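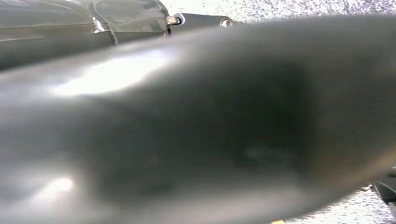
図1　至近距離で捉えた暗灰色のグリッパー指。左上寄りに白い反射光がみられる。

4.2　学区の評価と住宅取引価格の関係

前節では、郊外住宅地における価格形成を敷地面積、築年数および中心駅までの所要時間から説明するモデルを示した。本節では、これに学区の評価を加え、住環境に関する諸指標との関係を検討する。対象とするのは、Cetthorpe、Milgate、およびDiltatsteadの三地区である。いずれも鉄道沿線に形成された戸建住宅中心の地区であり、都心への通勤者が世帯主の多くを占める点で共通するが、宅地化の時期と小学校区の構成は大きく異なる。

Cetthorpeは三地区のうち最も早く宅地化が進み、駅前の商店街を囲むように広い区画が残されている。建築協定によって敷地の分割が制限されてきたため、中古住宅の供給は少なく、取引の多くは相続または世帯主の退職を契機としている。これに対しMilgateは、旧農地の区画整理によって成立した地区で、街路は直線的であり、区画の規模もほぼ均一である。Diltatsteadは両者の中間に位置し、旧集落の周辺に後年の分譲地が接続する形をとる。同地区では、同一の街路に面しながら小学校区が異なる住宅が隣り合う例が多く、学区の効果を推定するうえで有用な条件を備えている。

分析には、不動産仲介業者Huttunenから提供を受けた成約記録4,000件を用いた。このうち、親族間取引、借地権付き物件、および取引後に用途が変更された物件を除外し、さらに延床面積の記載を欠くものを除いた結果、推定に用いる標本は2,000件となった。学区の評価については、Tuominenらが提案した合成指標を採用した。同指標は、学力調査の結果、教員一人当たりの児童数、および学校施設の更新状況を組み合わせたものである。学校ごとの単年の変動が推定に影響することを避けるため、指標は三か年の移動平均とした。

推定に際しては、学区境界からの距離が1,000メートル以内の物件に標本を限定した場合と、全標本を用いた場合の双方を示す。境界付近に限定する手法はHyvönenが従前の研究で用いたものであり、街路の景観や商業施設への近接性といった観測の困難な要因を、境界の両側でおおむね等しいとみなす考え方に基づく。ただし、幹線道路または河川が境界をなす区間では、この前提が成り立たないおそれがある。そこで、該当する区間に面する物件は限定標本から除外した。

推定の結果、全標本では学区指標の係数は正で有意であった。限定標本においても符号は変わらないが、係数は小さくなる。すなわち、従来学区の効果とされてきた価格差の一部は、街路樹の維持状態、公園への近さ、区画の広さなど、評価の高い学区に付随する住環境の差を反映していたと解される。地区別にみると、係数の低下はCetthorpeにおいて最も顕著であり、Milgateでは小幅にとどまった。Milgateの区画が均一であることを考慮すれば、この結果は整合的である。 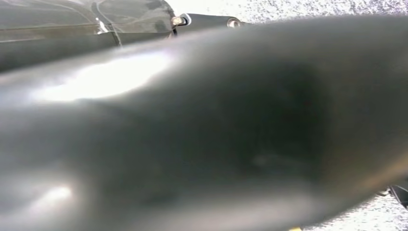
図2　グリッパー指の近接像。中央右寄りに暗い陰影部を伴う。

次に、購入者の意識に関する補足調査の結果を述べる。調査は三地区で住宅を取得した47世帯を対象とし、Lappalainenが面接を担当した。住宅を選ぶ際に学区を考慮したとする回答は、就学前の子をもつ世帯に多くみられた。一方、子のない世帯および子がすでに独立した世帯においても、将来の売却価格を理由として学区に言及する例があった。ある回答者は、学区を「自分たちが使うためではなく、次の買い手のための条件」と表現している。学区の評価が直接の利用者以外にも価格要因として認識されている点は、Abreuの指摘する資産選択の動機とも符合する。

また、同調査では、住宅地の「落ち着き」や「まとまり」を挙げる回答が多く得られた。これらの語が指す内容は一様ではない。Cetthorpeの回答者は主として通過交通の少なさと前庭の手入れを、Diltatsteadの回答者は近隣の行事や商店主との関係を念頭に置いていた。Milgateでは、街路の見通しのよさや歩道の幅が挙げられた。地区の評判を単一の変数で表す手法は簡便であるが、こうした差異を捨象することになる。本稿のモデルでは、歩道の有無、前面道路の幅員および公園までの徒歩距離を個別の変数として扱い、評判を直接に測る変数は設けなかった。

結果の解釈にあたっては、次の点に留意を要する。第一に、成約記録は一業者の取扱物件に限られ、高価格帯で行われる非公開の取引を十分に含まない。第二に、Diltatsteadでは分析期間中に小学校区の一部が変更されており、変更の公表から施行までの間に成立した取引について、いずれの学区を適用すべきかは一義的に定まらない。本節では施行後の学区を適用したが、公表前の学区を用いた場合にも係数の符号は維持された。第三に、固定資産に係る税負担の地区差は、データの制約により明示的に扱っていない。税負担が学校支出と連動する場合、学区指標の係数は両者の純効果を示すものとなる。

なお、Lindqvistは、改修済み住宅の割合が高い地区では築年数の係数が過小に推定されることを指摘している。Cetthorpeには外観を保存したまま内部を全面改修した住宅が多く、この問題が該当する可能性がある。改修履歴を把握できる物件に限った推定は次節で行い、5月に実施した追加の照会で得られた記録も併せて用いる。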